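**Nurkevitz Publishes First Results From Trirnel Household Chores Study**

OCTOBER. Nurkevitz today released the first results of Trirnel, its study of how well robot arms handle ordinary kitchen and stockroom work. The program covers 273 simulated tasks, among them clearing tables, sorting cutlery and filling shelves.

Trirnel's current control software completed 93 of the tasks without human correction. Most of those involved a single rigid object on an open surface. Results fell sharply with stacked dishes, cloth and anything holding liquid, and 18 tasks were not completed by any version of the software tested.

"These figures do not support the claim that a general household machine is close to market," said Nawal Ramadan, program director at Nurkevitz. "They do tell us which chores deserve the next year of work."

Table clearing remains the reference task for the study. Each trial begins with the gripper open and the dish still to be reached.
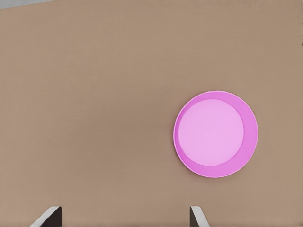 Duarte Louro cautioned that a plate picked up in simulation says little about a greasy one in a crowded sink, and asked that physical trials be reported separately. Nurkevitz has agreed to do so.

Physical trials will begin at the Bianchini test kitchen, with shelf work to follow at Giller. The full task list is available from Nurkevitz on request.

**Press contact:** Debora Longo, Nurkevitz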